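Part two of the ceiling-mount build. By now the arm should be bolted up and talking to the controller. Before moving the real one, I lay out the bench in the simulator and check reach there.

## 1. Set the table first

Load the perforated table model and put its top at z = 0. Put the arm base overhead, upside down, with the mounting height set to 875 mm. Save as `bench_a`.

## 2. Add the cabinet and the props

Center the cabinet at the back, under the arm. Then place the small stuff: baskets on the left, plates in the middle, mugs on the right. Leave the front of the table clear. Give the can and the mugs collision shapes of their own.
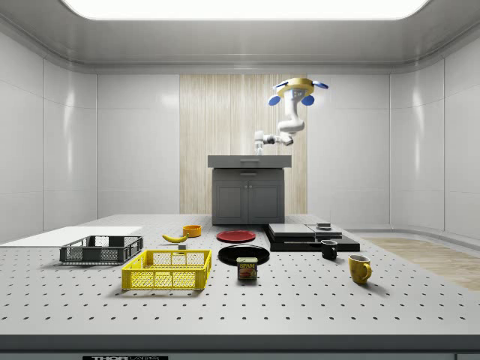
## 3. Check reach

Park the gripper just above the cabinet, pointing down. From there, jog to each prop in turn:

- yellow basket
- banana
- both plates
- yellow mug

If a joint limit trips, raise the base 10 mm and try again. Benedicta Frimpong's version of the script does this in a loop and logs every failed pose.

## 4. Export

Write the poses to `reach.csv` and copy it to the controller. Run it with the speed capped at 124 mm/s and a hand on the stop button.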